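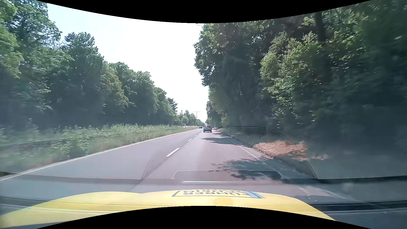
Windshield view from the car, right lane, interior reflections over the road.

Womden test car upkeep, minutes, August
Chair: Hauke Brinkmann. Minutes taken by the Catton desk. Start 9:15 a.m.

1. Minutes of the last meeting
Accepted with one correction. The camera mount was listed as "fixed." It had been tightened, and Hauke wants that word used until it has gone a month without moving.

2. Reflections on the windshield
Brabec reported that the matte cover for the dashboard has been ordered and should cure the reflections. The chair asked what "should" was based on. Brabec had tried it on a bench under a lamp. Hauke said a lamp indoors tells us very little about low sun through trees, and that we heard the same promise about the last cover. The cover will be tried on one outing before any more are bought. The glass is to be cleaned inside and out first, so we don't credit the cover with what a rag did.

3. Camera aim
The aim check was run 32 times in the yard and passed every time. Hauke pointed out that the yard is flat and the car was parked. Aim will now be checked before leaving and again on return, with both readings in the log. If they differ, that drive's data is held back.

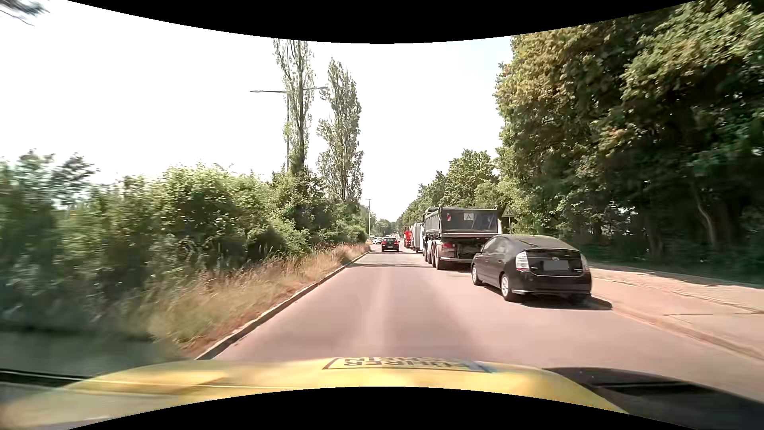 4. Lane tracking and parked vehicles
Nillisus says its new settings file handles curbside vehicles and faded or missing lane paint. The safety driver still took over 2 times on the last drive, and the log gives no reason for either. Until it does, the claim stays out of our report. The old settings file is to be kept on the car so we can go back to it.

5. Computer in the trunk
It reached 81 degrees Celsius before the fan came up to speed. Nillisus called this normal. Hauke asked for that in writing and has not received it. Catton will swap the fan and clean the filter. Cable ties on the power lead to be replaced at the same visit.

6. Any other business
The spare mount can't be found. Brabec to look in the van.

Closed 10:05 a.m. Next meeting once the fan is in.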